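Workbench Tips: Keeping a Wood-Edged Top in Good Shape

A bench with a wooden border and a flat gray work surface needs two kinds of care. Do the wood first and the center last, so you don't drag oil across a clean surface.

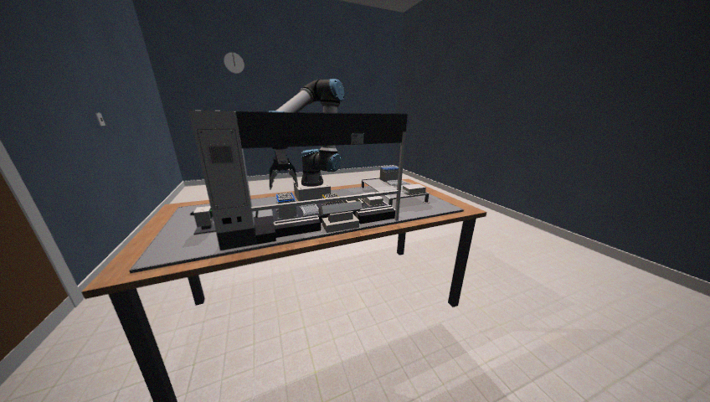
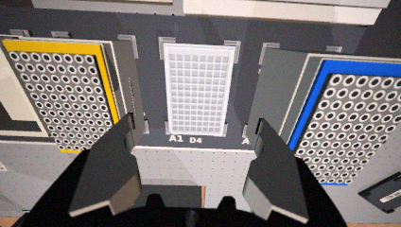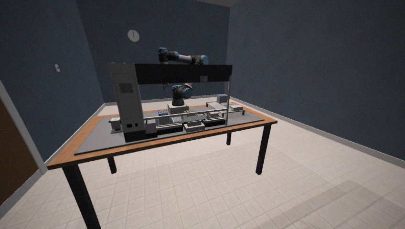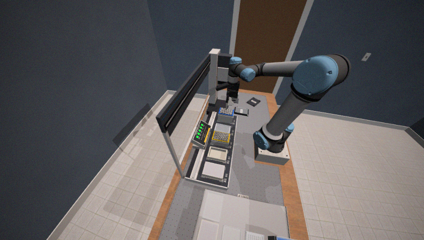
Wood-bordered bench in the first, third and fourth views; closer view of the deck in the second.

Wipe the border with a damp cloth and let it dry overnight. Sand lightly along the grain with 220 grit. Vacuum up the dust, then wipe again.

Put on 2 thin coats of oil. I use Duslow, but any clear furniture oil will do. Wait until the first coat no longer feels tacky. Lay used rags flat outdoors to dry, never in a pile.

For the center, use warm water and a drop of dish soap. Skip scouring powder. Lift dried glue with a plastic scraper held low.

Check the leg bolts every March. If the bench rocks, loosen them all, press down on the top and tighten again a little at a time.

Afonso Godinho wrote in to suggest candle wax on drawer runners. It works well on wood, less so on metal.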